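Desktop teardown notes, 2022-07-11

The Urnedeo bench has moved on to Dell towers, 13 of them from the Majumder office clear-out. Side panel off, case on its side, graphics card before memory. Drives come out last and go to Tradach for wiping – log the serial first. Screws go in the 200 ml tubs, one tub per case. Please stop mixing them.

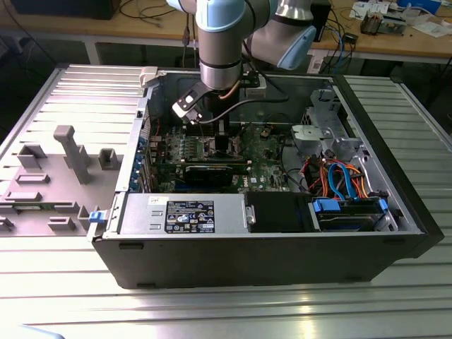

Blue clips hold the drive in its bay. 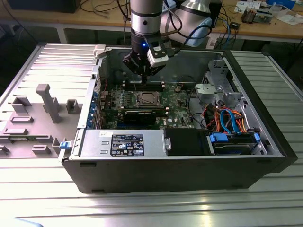
Debashish Chowdhury would rather see the drives pulled first, before any board work, and asks that the SATA cables be bagged with the case number – the March batch came back with 2 missing.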